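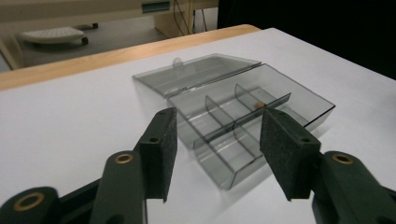
## Trimming dead frames before you train

If your grasp policy dithers before it commits, check your demos before you touch the network. Mine were full of frames where the gripper just hung there while I made up my mind (I'm slow, okay?), and the policy learned to hang there too!

I do the cleanup in Ilo, our little episode tool. Start by looking at what you've got:

```
ilo stats demos/pranow
```

My Pranow set came back with 3955 frames. Next, mark the idle ones:

```
ilo trim demos/pranow --min-motion 5 --keep-tail 100
```

`--min-motion` is in millimeters per second, and anything slower gets flagged. `--keep-tail` protects the last 100 frames of each episode, so you don't chop off the slow part right at the grasp. I left that out the first time and the fingers quit closing on small stuff. Oops.

Now scrub through a few flagged stretches by eye. See-through plastic is a pain here, as the pose tracker can jitter on it and call that motion. If yours does, add `--smooth` and run the trim again.

Happy with it? Write it out:

```
ilo export demos/pranow --chunk 4000
```

Keep the original folder until you've trained at least once on the new one.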